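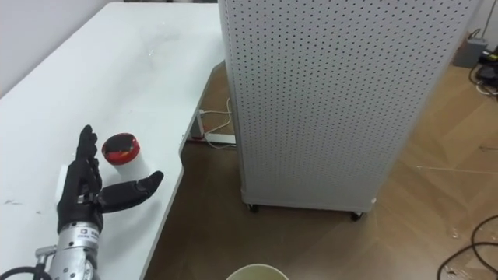 2018-02-18, containers, bench side

White cup with the red lid is on the white table. Lid is the mottled one, dark spots and a small yellowish mark on top, so use that to tell it from the Trovia lot. Weighed it at 14 g before filling.

Scuffs near the left edge of the tabletop: tried dish soap, then Kinnunen paste. Still faint marks. Leaving them.

To do: order 500 more plain lids from Totetti. Ask Teodora if the cards go in the drawer or stay out with the cups.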